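Chapter 6
Seeing Machines at Work: Visits, Demonstrations and Open Days

In this chapter you will learn:
how to prepare for a visit to a place where robots are built or taught
what to watch for during a demonstration
how a gripper is described in terms of its parts and its job
how to write up a visit so that another reader can use it

Key words: gripper, jaw, fingertip pad, marker, workspace, demonstration, trial, reset, handover

6.1 Why go and look?

Chapters 1 to 5 dealt with robots on paper. You have met joints and links, the idea of a workspace, the difference between open and closed loop control, and the main kinds of sensor. All of that can be learned at a desk. A visit adds the parts that are hard to draw: the noise of the place, the time between one trial and the next, the cables, and the amount of ordinary handling that goes into a task lasting a few seconds.

Many firms and colleges hold an open day once a year. Some are aimed at the public and are mostly talks and stands. Others let visitors into the working rooms in small groups. The second sort is more useful for this course, though the first is easier to arrange.

The visit used in this chapter was to the Susell workshop, which held its open day on 13 Jul 2024. Susell builds and tests handling equipment. The group was made up of 18 students and two members of staff, and was split into four smaller groups on arrival. Each group saw a short talk, a bench of finished parts, the Stivunix sorting line, and a room where household tasks are demonstrated by hand. The last of these is the one we shall follow most closely.

6.2 Before the visit

Write to the host early. Ask what will be running on the day, whether photographs are allowed, and what clothing is needed. The Susell group wrote in June and had a reply within a week, with a site plan and a list of rules. Long hair had to be tied back near the sorting line and bags were left at reception.

Each student should go with a page of questions. Questions that can be answered by looking or by timing something are better than general ones. "How good is the robot?" will get a general answer. "How long does it take to set the objects out again after a trial?" will get a number, or an invitation to stand and time it.

Read the host's own material first. Susell publishes a short guide for visitors. It uses a few words in its own way: a "run" in the guide is what this book calls a trial, and a "station" is any table or piece of furniture where a task begins or ends. Note such differences at the top of your page so that your write-up is consistent.

6.3 The talk and the parts bench

The talk lasted half an hour. It covered the history of the workshop and the Vlachou hand, an older design that Susell no longer makes but still uses for teaching. The hand has four fingers driven by tendons. The speaker explained that it was strong and adaptable but took a long time to repair, and that most of the firm's present work uses simple two-sided grippers.

The parts bench held worn and unworn pads side by side. Visitors were allowed to pick them up. A worn pad is smoother to the touch and often shiny at the tip, where it meets the object first. Several students wrote down that the difference was easier to feel than to see. This is a good note to make, and it belongs in the write-up.

Recall from Chapter 3 that the grip on an object depends on the force pressing the surfaces together and on the friction between them. A smooth pad must press harder to hold the same object. With a tin of beans this hardly matters. With a soft fruit or a paper cup it matters a great deal.

6.4 The demonstration room

In a demonstration of the kind shown at Susell, a person carries out a task while holding a gripper. The person supplies the reach, the balance and the judgement. The gripper supplies the contact with the object. Anything the person does has to be done through the jaws, so the movements are closer to those a robot arm would need to make than the movements of a bare hand would be.

The room is set out with furniture along the walls and equipment among it. Visitors stand back behind a line on the floor and are asked to keep their voices down while a trial is in progress. 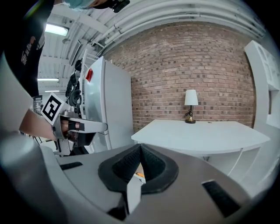 Figure 6.1 Hand-held grippers in use near a refrigerator and a side table with a lamp. One gripper is seen at close range, with its black rubber fingertip pad at the centre.

Look first at the gripper in the person's hand, in the upper left of Figure 6.1. A black strap passes around the fingers on the handle, and a square black-and-white marker is mounted on the side of the metal. Markers of this type have a known size and pattern. A camera that sees one can be used to work out where the marker is and which way it is turned. The method was introduced in Section 4.5, and you may wish to read that section again before trying the exercises.

The fingertip pad in the foreground has a textured inner surface. Compare this with what was said about the worn pads in Section 6.3. Texture is one way to improve the hold on an object without pressing harder, and the choice of texture depends on what is to be picked up.

Now consider the furniture. A refrigerator and a table ask for different things from the person doing the work. A refrigerator door swings on a hinge, so a hand pulling it open must follow an arc. A table is a fixed level surface, and the usual tasks there are placing, lifting and sliding. A lamp standing near the wall is light and top-heavy and can be knocked over by a careless approach from the side. When you sketch a workspace, include objects of this kind even if the task does not call for them to be moved.

6.5 Timing and recording

During the visit each group was asked to time the parts of a trial separately. The stages used were set-up, approach, contact, movement, release and reset. Most students were surprised by the reset. Putting everything back where it began often took longer than the task.

A simple table is enough for this. Draw one row for each trial and one column for each stage, and leave a wide column at the end for remarks. Record the remarks in plain words while the trial is fresh. "Slipped on second try, held on third" is more use later than "some problems".

Work in pairs. One student watches and calls out the stages and the other writes. Change places halfway through. If the two of you disagree about when a stage ended, write both times down and settle on a rule before the next trial.

Do not guess at what you could not see. If the object was hidden behind the person's arm, leave the space blank and put a short note beside it.

6.6 The Stivunix line

The Stivunix line was the largest machine seen on the day and needs only a brief mention here, as sorting lines have Chapter 9 to themselves. It moves small boxes along a belt, reads a label on each, and pushes them into bins. It ran for over 2 hours during the open day and was stopped once for a jam, which staff cleared by hand with the power off and the guard open.

Compare the two kinds of work. The line repeats one motion on objects that are much alike. The demonstration room deals with many motions and many objects, each done a small number of times. Neither is a harder problem in every respect. The line must be fast and must not stop. The room work must cope with change.

6.7 Writing up

A write-up for this course follows the Fandness layout, given in full in Appendix B. It has a heading, a statement of what was seen and when, a sketch plan, the timing table, and a discussion of no more than two pages. Opinions go in the discussion only. Drawings should be labelled by hand or in print, and the labels should use the terms from the start of this chapter.

Keep what you were told apart from what you saw. If the host says that a pad lasts for a certain number of trials, write that the host said so. If you timed a reset yourself, give the time and say how you measured it.

Send a copy of the finished work to the host with a note of thanks.

Exercises

1. Draw a plan of a kitchen or workroom you know. Mark every hinged door and show the arc through which it swings.

2. Using kitchen tongs, move a cup from one table to another. Time each stage listed in Section 6.5 and repeat the trial until the times settle. Which stage changed most?

3. Cover the tips of the tongs with a smooth material and then with a rough one. Describe the difference in the grip, using the terms force and friction.

4. Explain in a short paragraph why a marker fixed to the side of a gripper may be hidden from a camera during part of a task. Suggest one change to the gripper or to the room that would help.

5. Write three questions for a host that could be answered by timing or measuring something on the day.

6.8 From the visit to the workshop

The rest of this chapter turns to the building of a simple hand-held gripper from card, dowel and rubber sheet. You will need the list of materials in Appendix C and your timing table from Exercise 2.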